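Guiar la pinza a mano: notas sobre la tarea de los vasos

Sigo con las demostraciones para la tarea de los vasos. En la entrada anterior expliqué el montaje y dejé pendiente lo que más me han preguntado: con qué criterio se mueve la pinza cuando quien decide la trayectoria es una persona. Remo Messina y yo hemos grabado 88 demostraciones en el taller de Grotavia, y 6 quedaron descartadas por aproximaciones demasiado bruscas.

La cámara va en la muñeca, de modo que la política aprende a partir de una vista en la que los dedos ocupan siempre las esquinas inferiores. Eso condiciona la forma de acercarse. Si el operador entra de lado, el vaso aparece tarde y el modelo dispone de pocos fotogramas útiles antes del contacto. 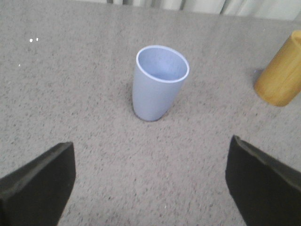
El vaso azul entre los dos dedos, todavía a distancia; a la derecha, el amarillo.

La regla que seguimos es centrar primero y avanzar después. Con el vaso sobre el hueco entre los dedos, la corrección lateral restante es pequeña y se puede hacer sin detener el avance. Remo prefiere corregir en dos tiempos —para, alinea, sigue— y sus trayectorias salen más largas: su peor caso ocupa 2484 pasos, frente a 1261 en el mío. Las pausas no aportan nada y el modelo las imita.

La vista casi vertical es otro asunto. Desde arriba se distingue el interior del vaso azul, con la bolita blanca apoyada hacia un lado, pero un dedo puede tapar parte del borde.
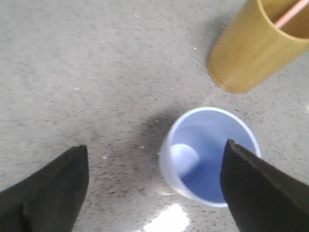
En esa situación el operador tiende a guiarse por lo que ve directamente, con los ojos, y el modelo no tiene ese recurso. Vaughan McPhee propuso obligarnos a trabajar solo con la imagen de la muñeca. Es incómodo y baja el ritmo, pero las demostraciones resultan más coherentes con lo que la política recibirá como entrada.

Queda por decidir si recortamos las pausas de forma automática o repetimos las sesiones de abril. Me inclino por repetirlas.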